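Week 3 handout: Stock records and small parts
Tutor: Laiba Gondal
Last revised October 3, 2020

Read this before the seminar and bring your copy of the Vatwood case. We look at how firms keep track of low-value items such as screws, nuts and clamps, and what it costs them when the records are wrong.
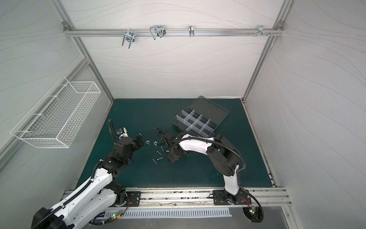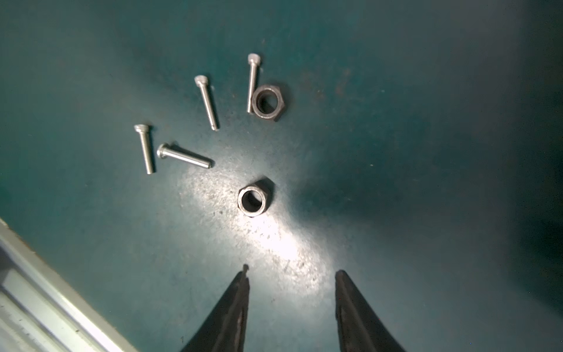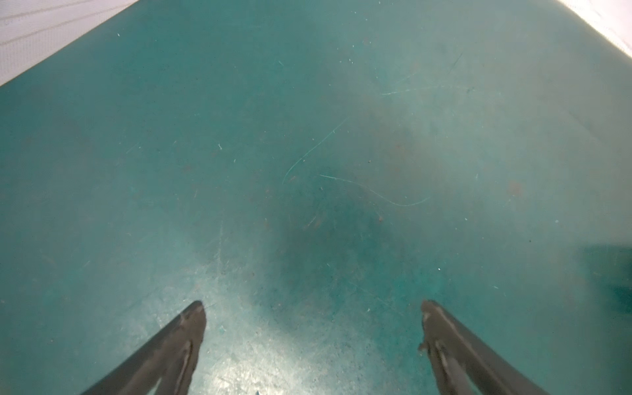 1. Why cheap items cause trouble

A single nut costs almost nothing, so staff tend not to record it when they take one from the bin. Over a few months the figure on the system and the figure in the bin drift apart. The cost shows up later as a stopped job, a rushed order or a drawer full of parts that no longer fit anything the firm makes.

Textbooks call these C items. They make up most of the lines in a store and a small share of its value. A items are the reverse. B items sit between, and firms differ a good deal on where they draw the line.

2. Three ways of keeping the record

Perpetual records. Every issue and receipt is entered at the time. Accurate if people do it. Slow for C items.

Periodic count. The store is counted at set dates and the record corrected. Between counts you are working from an old figure.

Two-bin system. Stock is held in two bins. When the first is empty you reorder and start on the second. No running figure is kept at all - the empty bin is the signal.

3. Reorder level

Reorder level = (daily use x lead time in days) + safety stock

Worked case: Trombridge uses 40 M6 nuts a day. The supplier takes 2 days. Safety stock is 61.

(40 x 2) + 61 = 141

So an order goes in when stock falls to 141. Note that lead time runs from the moment the need is spotted, so include the time the paperwork sits on a desk. Students often leave this out.

4. The Vatwood case

Vatwood kept perpetual records for all its lines, 191 of them C items. The April count found errors in most of the C lines and hardly any in the A lines. The stores manager wanted stricter signing-out. The buyer, who had come from Sandhu, wanted two-bin for everything under a set price. Read both memos in the pack before you take a side.

5. For the seminar

Work out what Vatwood would have to give up under the buyer's plan. Think about the auditors as well as the shop floor.
Compare with Moltik, where the supplier fills the bins and sends one bill a month. Who carries the risk if use suddenly goes up?

Next week: valuing stock, FIFO and weighted average. Bring a calculator.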